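Tilted head camera in the Chambi simulator: how to find the fault and fix it

This page is for people who run the two-arm table task in Chambi and see the room leaning. I had this fault for 10 days. Thanks to Souad Tawfik, who found the second part of it.

Step 1. Look at the head view first

Load the Buvudau room, pause at the start and compare the floor with the robot's body.

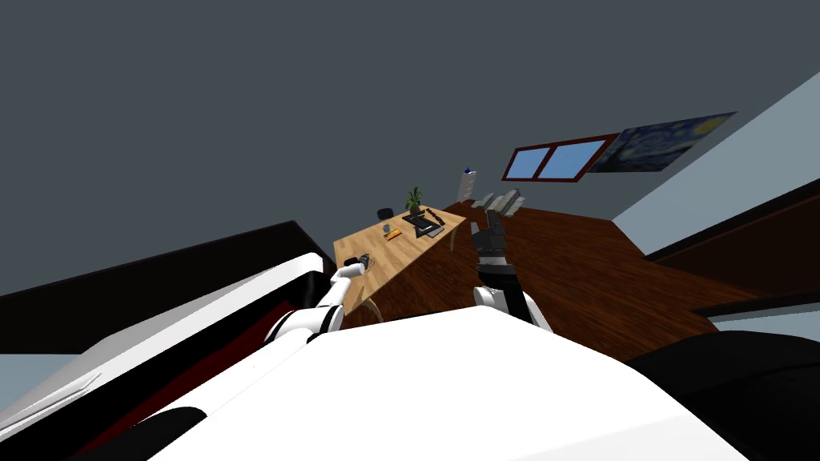
Head view with the fault. The table and the window lean together.

If everything leans by the same amount, the objects are fine and the camera mount is wrong. Do not move the table to correct it — I did this and lost my saved layout.

Step 2. Check the gripper view

Switch to the gripper camera and keep the fingers open.

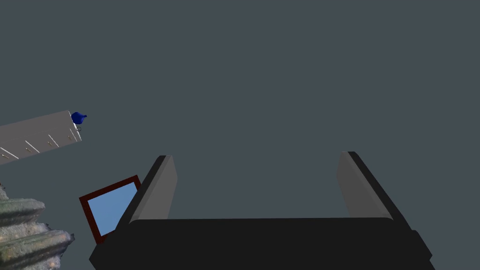 Gripper view, fingers open, with the cabinet and blue teapot at upper left.

This camera follows the hand, so a tilt here does not prove a fault. Write down its values but leave them as they are.

Step 3. Correct the mount file

Open the mount file and find line 138. The roll value must be in radians. In my file it was in degrees. Save, then clear the cache, or the old value comes back.

Step 4. Stop the arms before you reload

With a wrong head view, the planner can send a gripper into the table edge. Set both arms to hold and check how near they are.

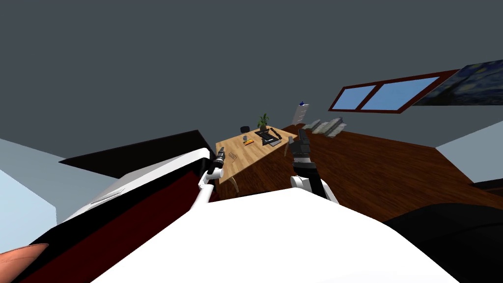
Step 5. Run the short test

Run six slow reaches with the speed limit on. If one fails, go back to step 3.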